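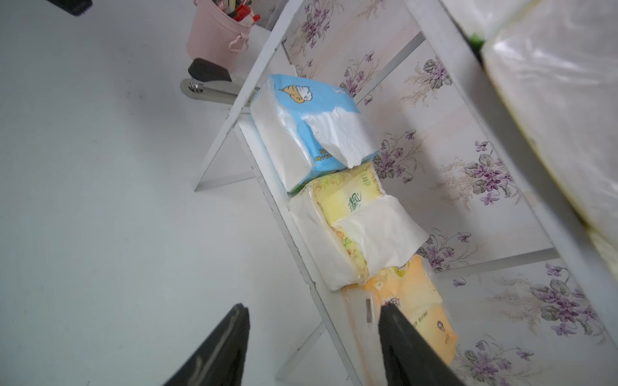 How to Take In a Thrifted Wool Sweater at the Side Seams

I have a weakness for big old sweaters. Put me in a thrift store in July, when it is ninety degrees outside and any sensible person is looking at sandals, and I will be at the back with my arm up to the elbow in knitwear. The trouble is that the really good ones (the thick, lovely, slightly scratchy ones) almost always turn up in a size that would fit two of me, and for years I either left them behind or brought them home and looked like I was being eaten by a sofa.

Then my friend Laurier Sandhu showed me how she takes hers in, and I have done it to so many sweaters now that I keep being asked for instructions. So, settle in! It takes me an evening, with tea.

Which sweaters will work

You want one with a fairly plain body and a steady, medium knit. Stripes are fine and even help you, as they give you something to line up. A big picture across the front is fine too, as long as it stops a good way short of the sides. I would leave open lacy knits alone until you have done a couple of plain ones, and I would leave anything you'd cry over alone until you have done several.

Look inside at the side seams. Some sweaters are knitted as a tube and have no side seam at all. You can still do these, you just have to mark your own line with a row of basting stitches, following one column of knit stitches all the way from the hem to the armpit.

The sweater I was working on while writing this up is a bottle green men's crewneck with a Pusberg label. I paid $5 for it, and it measured 57 inches around the chest, so you can see I had some room to play with.

What you'll need

A sewing machine with a zigzag stitch
Ballpoint or stretch needles
All-purpose polyester thread in a matching color
Lots of pins, or those little plastic clips quilters use
Chalk or a washable marker
A tape measure
Sharp scissors
A sweater that already fits you the way you like

My machine is a secondhand Wandora that weighs as much as a small pig, and it manages perfectly well. A serger would make a tidier inside, and if you have one you probably don't need me.

Step 1: Wash it first

Please don't skip this, however clean it looks. Wool can shrink a bit the first time you wash it your way, and you want that over with before you sew. I use cool water and a squirt of wool wash, press the water out in a towel, and dry it flat. Don't wring it, and don't hang it by the shoulders or you'll have a sweater with horns.

Step 2: Find out how much to take off

Put the sweater that fits you on the table and measure straight across from armpit to armpit. Do the same with the big one. Mine came to 21 inches for the good one and 28 and a half for the Pusberg, so I had seven and a half inches to lose across the width. Half of that comes off each side, so three and three-quarter inches from the left and the same from the right.

Now be a little cautious. I always take off less than the sums tell me to, usually half an inch less on each side, and then try it on. A thick sweater needs more room than a thin one does, and you can always go back in for more. I learned this on a gorgeous oatmeal cardigan that now belongs to my niece, who is eleven.

Step 3: Mark the new line

Turn the sweater inside out and lay it flat, smoothing it with your hands without stretching it. Lay your good sweater on top (also inside out), with the necklines and shoulders matched as well as you can, and fold its front sleeves out of the way if they bother you.

Chalk a line down the side of the good sweater, leaving whatever extra room you decided on. When you get to the armpit, curve gently into the sleeve. This is the part people rush. A sharp corner at the underarm will pull and pucker every time you lift your arm, so make it a nice lazy curve, something like the side of a saucer. In fact I have used a saucer.

Carry on along the underside of the sleeve and taper back to the original seam somewhere before the cuff. I like to leave the cuff and the last few inches completely alone, as the ribbing does its own job there.

The bottom ribbing is different, because you do need to go through it. Bring your line straight down through the ribbing at the bottom, perfectly vertical for those last couple of inches, so the two edges meet evenly when you turn it right side out.

Step 4: Baste and try it on

Pin along the line, closer together than you think you need. Then baste by hand with a long running stitch in a contrasting thread, and take the pins out.

Turn it right side out and put it on. Put it on over whatever you'd normally wear under it, too. Reach up, reach forward, sit down, pretend to drive a car. Laurier does a little dance at this stage which I can't bring myself to copy, but I do give myself a good hug, and if I can feel the seam straining across the back I let it out.

It's also worth looking at the shoulders in a mirror. Taking in the sides won't move the shoulder seams, so on a very large sweater they'll still drop down your arm. I happen to like that. If you don't, this isn't the fix for you, and you'd be better off with a sweater closer to your own size.

Step 5: Sew it

Fit your ballpoint needle and set the machine to a narrow zigzag with a fairly long stitch. On mine that's a width of 1 and a length of 3, but try it on the sleeve of something hopeless first. If your machine lets you lighten the presser foot pressure, do, as this is what stops the knit from spreading out into a frill.

Start at the bottom hem and sew up to the armpit and along the sleeve in one go. Let the machine feed the wool through and resist the urge to pull. At the ribbing, go slowly and backstitch a few times at the very edge.

If the seam does come out wavy, don't panic. Hold a steam iron just above it, give it plenty of steam, and pat it flat with your hand once it has cooled a little. Most of the wave goes away. If it doesn't, unpick it and use a longer stitch. A strip of tissue paper under the seam helps too, and tears away afterward.

Sew the second side to match, then try it on again before you cut anything. I know, I know. Try it on anyway.

Step 6: Second row, then cut

Sew another line of zigzag a quarter inch outside the first, using a wider stitch this time. Knit fabric will run once you cut it, and this second row is what holds it all together. On a loose knit I'll do a third.

Now you can trim, a quarter inch beyond your last row of stitching. Cut slowly and keep checking that you haven't caught the front of the sweater underneath. At the armpit, you can make one or two tiny snips toward the curve to help it lie flat, but don't snip the stitching.

Steam the seams toward the back, fasten down the seam allowance at the hem with a few hand stitches so it doesn't peek out, and there's your sweater.

A few things I get asked

Can you do this with acrylic? Yes, and it's cheap to practice on. Just be careful with the iron, because acrylic goes limp and shiny if it gets too hot, and there's no getting it back. Steam from well above.

Can you do it entirely by hand? You can. Use a small backstitch, go over it twice, and blanket stitch the cut edge. I did a Leclerc turtleneck this way on a very long train trip (basted and chalked before I left home) and it has held up for years.

What about making it shorter? That's a different job, and a fiddlier one, as you have to take the ribbing off and put it back on. I'll write that up when I've finished the one that is sitting in my mending basket.

What do you do with the bits you cut off? The wool ones go into a hot wash in a pillowcase until they felt. After that they don't fray, and I've had elbow patches, a coffee cup sleeve and one slightly lumpy mouse for the cat out of mine. The green ones are going to be patches for my old Drumside jacket, as soon as I can find the thread I bought for it.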